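Prerulix Gripper Trials: tabletop tidying with two arms

Data card and notes for anyone picking this up
Last edited 26/08/2025

Hello, and thank you for taking an interest in our little collection. Prerulix is a set of recordings we made while trying out gripper fingers on a two-arm cell, and this page should tell you enough to decide whether it suits what you are working on. It has grown rather longer than I meant it to, so do skip to the known problems near the end if you are in a hurry (most people should read those anyway).

What we wanted to find out

The question came up in January, when we were choosing fingers for the Grurnico bench and could not agree. The Lurnik fingers are slim and reach into corners nicely, and the Khổng fingers are broader and more forgiving. Both had done well on blocks and cups, where almost anything does well, so we wanted a job with soft, awkward bits in it - crumpled tissue, scraps of cloth, small boxes that slide when nudged. Tidying a table seemed about right.

The cell

Two arms share one marble-patterned table, both bolted to the black rail along the front. The walls carry a mural of elephants, rabbits and big leaves, which we are very fond of, and which also gives the cameras plenty of texture to hold on to. A lined bin stands towards the back left. The blue button sits at the front in the middle, within easy reach of whoever is running the session.
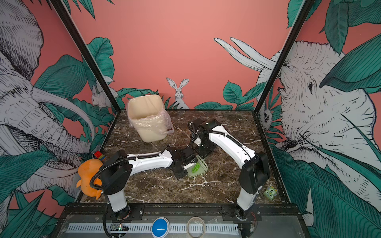
Fixed view, with both grippers close together at the pale green object.

What is in the set

There are 3,557 recordings altogether. Each one holds the fixed view, the wrist views, joint positions for both arms, gripper opening and a short written label. We kept failed attempts in, and they are marked as such in the label file. If you only want a quick look, the starter folder has 100 recordings picked to cover both finger types, and it will fit on an ordinary laptop without any fuss.

The wrist views

I would encourage you to spend some time with these before training anything. The fixed camera is good for seeing which arm is doing what, but it tells you very little about how a thing is sitting between the fingers, and that was really our whole question. They are also harder to live with. The polished table throws back a fair bit of glare, and small pale flecks on a veined surface can fool a simple detector very easily.

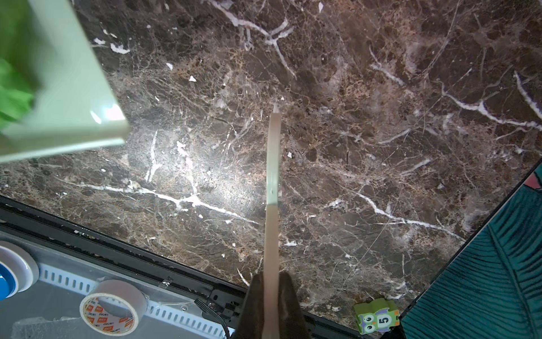

We tried matt sheets over the table for a while and went back to the bare surface, partly for looks, I admit, but mostly out of a feeling that a gripper which only works on plain grey card is not much use to anyone. Exposure is locked for the whole set, so please don't expect the brightness to even itself out as the arms move.

How a session runs

1. Put the bin at the back and line it.
2. Scatter the objects by hand. There is no fixed layout, and we would rather you didn't invent one when adding your own.
3. Home both arms, then check that the cable sleeves can swing freely over the joints.
4. Start recording and let the arms work. Each recording stops by itself after 600 control steps.
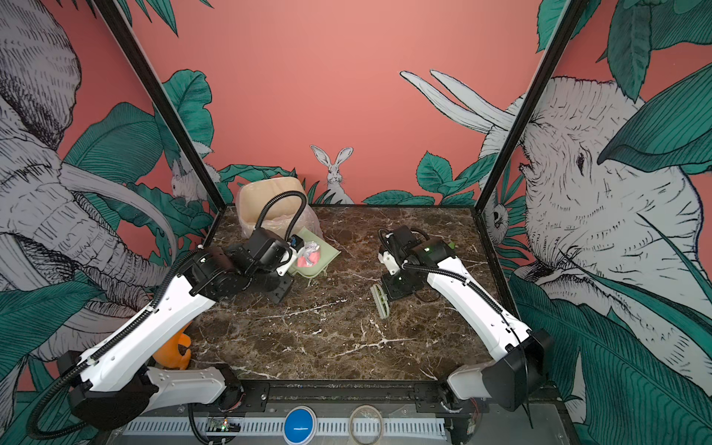

5. Write the label straight away, while you still remember which arm did what.
6. Swap fingers after every 12 recordings, and run the zeroing script before carrying on.

Known problems

Thin, flat scraps are the hardest things in the set for either finger type. The Lurnik fingers can pinch an edge if they come in at the right height, but a slight error in the table calibration and they simply press down on it. The Khổng fingers do better on crumpled cloth and worse on anything lying close to a wall, where their width gets in the way.

The two arms can reach the same patch of table, and our controller is cautious about it. You will find long pauses in some recordings where one arm waits for the other - these are real and have not been trimmed. Light-coloured objects near the bin liner are sometimes mislabelled too, and corrections are very welcome. 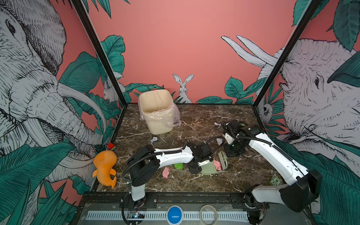

Left gripper holding a pale green object, with scraps and a scrub brush on the surface below.

Using and sharing

You may use the recordings for research and teaching, and we only ask that you mention Prerulix by name and say which finger type you used, as results from the two should not be pooled. If you add recordings of your own, keep them in a separate folder with their own label file. The zeroing script is under tools, along with the loader, and the loader's help text is more up to date than anything I have written on this page.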